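Salo Kitchen Set: Frequently Asked Questions

What is in the set?
It has 764 examples of one arm doing stove tasks in a simulated kitchen. Hurix collected them, and Ketitz keeps the files. Each example has the camera views, the joint positions and one written instruction.

Were the examples made by a person or by a script?
By a person. The operator moves the arm with a hand controller and looks at the same views that the model will get later. We tried a script first, but its motions were too similar to each other and the model learned very little from them.

Which views are recorded?
There are two. One is close to the gripper and looks down at the stove. The other stands behind the arm and shows more of the room.
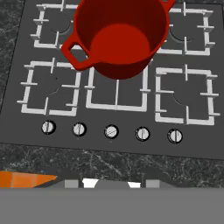

Both views are saved with the same clock, so you do not need to align them yourself. If you have memory for only one, we advise to begin with the close view and add the other one later.

Does the kitchen always look the same?
No. The counter, the wall tiles, the cabinets and the starting place of the pot can change between examples. The list of tasks stays the same.

Do you keep failed attempts?
Yes, in a separate folder. There are 51 of them. Please do not mix them into training without the failure label. In our first test at Trujillo we made this mistake, and it cost us most of December.

When does an example count as successful?
The simulator checks the final state, and after this a person watches the recording. Both must agree. For the pot tasks, the pot must stand by itself with the gripper open and away from it. 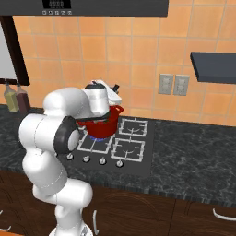

Pot task, wide view: the gripper at the rim of the red pot.

How many steps can one example have?
The limit is 600. Longer attempts are stopped and saved as failed.

Can I send my own examples?
Yes, if they use the same arm and the same instruction format. Send a small batch first, and we will write to you if something must be corrected.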